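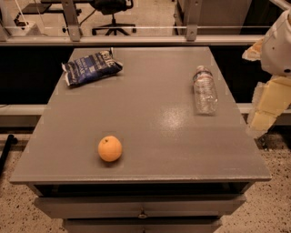 Unit 4: Surface Coatings on Household Furniture
Course notes, Furniture Finishing and Repair
Tedar Trades Centre, Devport campus

4.1 Scope

This unit covers opaque coatings on small case furniture: bedside cabinets, chests, side tables and similar pieces. Clear finishes are covered in Unit 5. Read the section on film formation before the September practical.

An opaque coating hides the substrate. It also seals it against moisture, evens out differences in absorption and provides a surface that can be wiped down. On a horizontal top the last of these matters most. Tops take abrasion, heat, grease and standing water that the sides of the same piece rarely meet, and a coating that lasts well on a door panel may fail early on the top.

4.2 Composition of paint

Paint has four groups of ingredients.

Binder. Forms the continuous film. Common binders in furniture work are acrylic, alkyd, polyurethane and blends of these.

Pigment. Provides colour and hiding power. Titanium dioxide is the usual white pigment. Most greys are a white base tinted with black, often with a small amount of blue, yellow or red oxide to shift the tone.

Carrier. Water or organic solvent. It leaves the film as it dries and takes no part in the finished coating.

Additives. Flow agents, thickeners, preservatives, driers and matting agents, normally present in small amounts.

The proportion of pigment to binder is expressed as pigment volume concentration (PVC). At low PVC the binder surrounds every particle and the surface dries smooth and glossy. As PVC rises the surface becomes rougher on a microscopic scale and gloss drops. Past the critical PVC there is not enough binder to fill the gaps between particles. The film becomes porous, stains easily and burnishes when rubbed. Chalk-type paints sit near or past this point and need a topcoat or wax on any surface in use.

4.3 Gloss and sheen

Gloss is measured with a glossmeter, which directs light at the surface at a fixed angle and records how much is reflected at the matching angle. The standard geometry for most furniture coatings is 60 degrees. High-gloss coatings are read at 20 degrees and low-sheen coatings at 85 degrees.

A coating can read as matte at 60 degrees and still show a bright patch under a ceiling light when viewed at a low angle. This is normal behaviour for low-gloss films. When inspecting a top, look at it from at least two directions before recording a sheen defect.

Localized shine that stays in the same spot as the viewer moves is burnishing. Reflected glare moves with the viewer. Students regularly confuse the two on the inspection sheet.

4.4 Drying and curing

Drying is the loss of carrier. Curing is the development of the film's final properties. They overlap but should be recorded separately.

Waterborne acrylics form a film by coalescence. As the water leaves, polymer particles are forced together and fuse. The temperature must stay above the minimum film formation temperature given on the data sheet. Below it the particles pack without fusing, and the film will be powdery or cracked.

Alkyds dry by solvent loss and then cure by reaction with oxygen. The reaction begins at the surface, so a thick coat can skin over while the material beneath stays soft. Two thin coats are always preferred.

Two-component polyurethanes cure by reaction between resin and hardener. Pot life is limited and the mixing ratio must be followed by measure, not by eye.

Touch-dry is not ready for service. Objects left on an undercured top may stick or leave an impression, a fault known as blocking or printing. Unless the data sheet says otherwise, keep tops clear for seven days.

4.5 Common defects on tops

Mottling. Uneven tone or sheen over the surface. Causes include uneven film thickness, poor stirring of matting agents and patchy absorption by the substrate. Sand back and recoat at an even spread rate.

Scuffing. Light surface marks from sliding contact. Some are material transferred from the object and will come off with a damp cloth and mild detergent. Others are damage to the film. Clean first, then assess.

Water marks. Pale rings caused by moisture held in or under the film. They may fade as the film dries out. Do not apply heat to a waterborne coating to speed this up.

Edge wear. Paint pulls away from sharp corners as it dries, leaving a thin film where contact is greatest. Ease all arrises with 240-grit paper before priming.

4.6 Spread rate and film build

Spread rate is the area covered by a given volume of paint. The theoretical rate in square metres per litre equals the volume solids (per cent) multiplied by 10, divided by the dry film thickness in micrometres. Practical rates are lower once losses in the brush, roller or spray gun are allowed for.

Work in millimetres and convert at the end. A top measuring 807 mm by 548 mm has an area of 0.442 square metres. At a practical rate of 10 square metres per litre, 2 coats need a little under 90 mL. Mix extra for edges and touch-ups, and keep the remainder in a labelled, sealed jar.

4.7 Practical

Each bench prepares one painted panel. Primer and acrylic enamel are Gauthier stock from the finishing store. Abrasives are on the Nurance rack beside the spray booth. Record the batch number, room temperature, relative humidity and start time for each coat. Sheets without a humidity reading will be returned.

Book booth time under course code 3285. Respirator fit checks must be completed before entering the booth.

Reading for next week: Unit 5, sections 5.1 to 5.3.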